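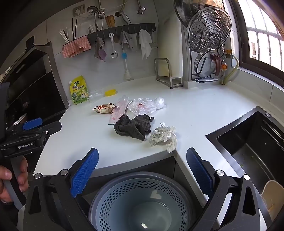
23/07/2020 – essais pinces à main, cuisine

Reprise de la comparaison Fuvo / Fuvix. Pour mémoire, la fiche de Mosteck promet une prise « universelle » avec les patins texturés. Je demande à voir. On a passé les deux jeux de patins sur du souple : sachets, emballages froissés, chiffon. Les objets rigides, tout le monde sait faire.

Fuvo : correct sur le chiffon, médiocre sur le film transparent. Le plastique glisse dès qu'on tire de biais. Deux reprises nécessaires sur les petits sachets, parfois plus, je n'ai pas tout noté.

Fuvix : ferme mieux en bout de mâchoire, mais il y a du jeu à l'articulation. J'ai resserré les vis, le jeu est revenu avant la fin de la série. À voir si c'est la vis ou l'alésage. Je parie sur l'alésage.

Côté enregistrement, 1378 séquences sur le disque, dont 200 relues. Je ne tire rien d'un taux de réussite calculé là-dessus : l'opérateur voit la scène en entier et corrige du poignet sans s'en rendre compte. Un bras ne le fera pas. Le contrôleur Hinds non plus, quoi qu'en dise la doc.

Autre gêne, le fond de l'évier. L'inox sombre donne des reflets et le suivi décroche côté fenêtre. Essayer en exposition fixe avant d'accuser l'algo.

À faire :
- mesurer le jeu au comparateur, pincer à vide puis en charge
- refaire la série film plastique avec des patins neufs
- demander à Mosteck sur quels objets ils ont testé (déjà demandé, sans réponse)

Pas de commande Fuvix tant que le premier point n'est pas réglé.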